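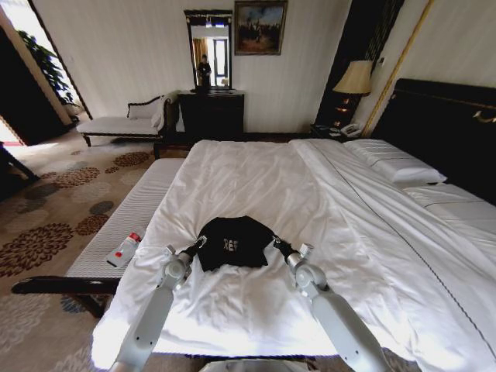

Last updated: May

# Plerley Bedroom Tidying Set

Posted in May by the maintainer of Sketari

This folder is one part of Sketari, a collection about everyday tidying in furnished rooms. The Plerley part covers one bedroom only. The other rooms of the house (Amside set, Iglesias set) have their own README files, and the labels are the same in all of them.

## The room

The furniture stays in its place in every session. We use the following names in the notes:

- `bed` – the large bed with the white duvet and the dark upholstered headboard with thin gold trim
- `bench` – the long bench at the foot of the bed, with the white striped cushion top
- `dresser` – dark wood, against the cream wall, with the tall mirror on it
- `chaise` – the lounge seat to the left of the dresser

Please do not write "sofa" for the chaise. In the first version both words were used and it made the search difficult.

## The things

Each session has 8 small things to put away. They are ordinary things which people leave in a bedroom: caps, socks, small bottles, a book, a charger cable. A black cap with white letters on the front is listed as `cap_black`. The small white bottle with red on its label and cap is `bottle_small`, also when it lies on its side on the bench.

Soft things are harder to label than hard ones. A cap can be crumpled and still be in the correct place, so we keep two separate fields:

- `place` – where the thing is (bed, bench, dresser, chaise, floor)
- `shape` – flat, folded, crumpled or standing

For a bottle, use only `standing` or `lying` in the `shape` field.

## The tidying

A session is finished when nothing is left on the duvet except the pillows. Making the bed is a different activity and it has a separate label, `bed_making`. Small wrinkles in the duvet are allowed and we do not note them.

A thing that is lifted but not yet put down gets the place `in_hand`. Start this label when the thing leaves the surface completely. If one edge still touches the duvet, keep `bed`.

## Files

There are 5 session folders. Each has the pictures, one table of labels and one short text with remarks. In session 2 the remarks are shorter, but the table is complete.

## Known problems

The mirror shows part of the room a second time, and sometimes a person. Label only the real thing, never the reflection. White things on the white duvet are easy to miss – please check them twice.

Contact: use the contact form on the Sketari project page | © Sketari | Back to top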